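How Drevamthorpe cut its water losses

September
By the utilities desk
Print | E-mail

The network manager at Drevamthorpe starts with the night flow. Between 2 and 4 in the morning, household demand is close to zero, and whatever still moves through the meters is mostly leakage.

"We had 18 zones and only 7 of them had a working inlet meter," she says. "You can't rank zones you don't measure."

The district serves 1,987 connections, almost all on cast iron mains. New meters went in first, then pressure valves at Kimitz and Gachanja. Repairs came last.

"Pressure is the cheap part. Drop it at night and every hole in the pipe leaks less, including the ones you haven't found."

Acoustic loggers were less useful than she had hoped. Plastic repair sections damp the sound, and two suspected bursts at Gachanja were dug up and found dry. Crews now confirm with a step test - closing valves one at a time and watching the inlet meter - before they open the road.

Customer-side leaks remain the open question. Toilets and kitchen supply lines run quietly for months, and the utility has no right of entry past the stop valve.

"We send a letter and read the meter again. Some people fix it, some don't."

Related items
Valve replacement at Kimitz enters second stage
Drarano reservoir relining: bids open
Reading your own meter

Print this page | E-mail this page

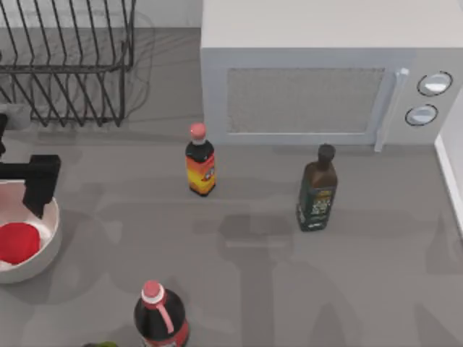
"The next letter goes out with the winter bill," she adds, "and it will have the night reading printed on it."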